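4.2 What the cheap paper did to the dark grays

I went into this part of the study expecting the two papers to come out about even, and for plain text they did. Readers in Marville got through the Zinine sheets just as happily as the Iltico ones, and when I asked which they liked better, most of them shrugged. (A few held the page up to the window first, which I enjoyed.) So for a newsletter that is all words, I'd buy whichever is on sale and move on.

Pictures were another story. We ran 669 sheets through the Pace office printer at 300 dots per inch, half the stack one evening and the rest the next morning, with the same toner all the way through. Light and middle grays held up on both papers. The trouble started down in the last few steps before solid black, where Zinine lost the difference between one dark tone and the next. I had this down as a driver setting for a good week, and Corrado Bassi, who did the measuring, very patiently kept telling me it wasn't. He was right. We changed the setting, printed again, and the dark end stayed just as muddy.

My best guess is the surface. Zinine is rougher to the touch, and under the loupe the toner sits in little clumps with edges that wander. On a pale gray that hardly matters, there's plenty of white paper left between the dots. Near black there's so little white left that a bit of wandering fills it in. I haven't tested this properly and I'd love for somebody to do it - all it would take is a smoother sheet from the same mill.

We then sat down with 16 readers, one at a time, for 30 minutes each, and asked them to sort printed pages by how easy it was to make out the darkest parts. They sorted them at a table by a north window, with the ceiling lights off. I should say that two sessions ran over when the talk drifted to the old Marville paper and how it used to smear, so those notes are longer than the others and a lot more fun to read.

What the readers kept coming back to was edges. A dark shape with a pale line on it was easy to follow, even on Zinine. Dark against slightly darker was hard work. Figure 4 has both kinds in it, and it's given here as a screen image, not as a scan of a print.

Figure 4. Rendered image: a matte black gripper with one narrow upright finger, a pale gray stripe down its center and a slightly darker channel alongside. 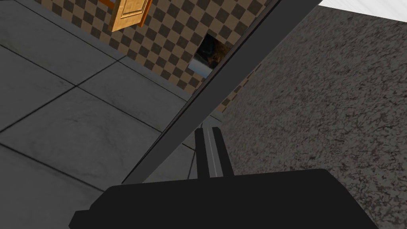 Page last modified: November 1, 2023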